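Faltport Quilt Guild Opens Entries for Spring Show

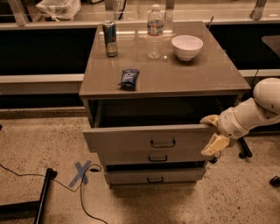 A gray cabinet with three drawers, with a can, a water bottle, a bowl and a snack bar on top.

The Faltport Quilt Guild is now accepting entries for its spring show, to be held in April at Karunaratne Hall. Members and non-members may enter up to two quilts each. Work may be pieced, appliqued or whole cloth, and may be quilted by hand or by machine.

Classes have been revised this year. There will be 19 in all, including a new class for crib quilts no wider than 30 inches. Each quilt must have a hanging sleeve and a cloth label giving the maker's name.

Dinesh Herath, show chair, said the guild received more than 11 requests for a crib class after the last show. "Small quilts were being judged alongside bed quilts, and makers asked for a fairer comparison," he said.

Entry forms are available at the Bodia fabric store and at the Ristance branch library. Quilts will be returned to their makers at the close of the show.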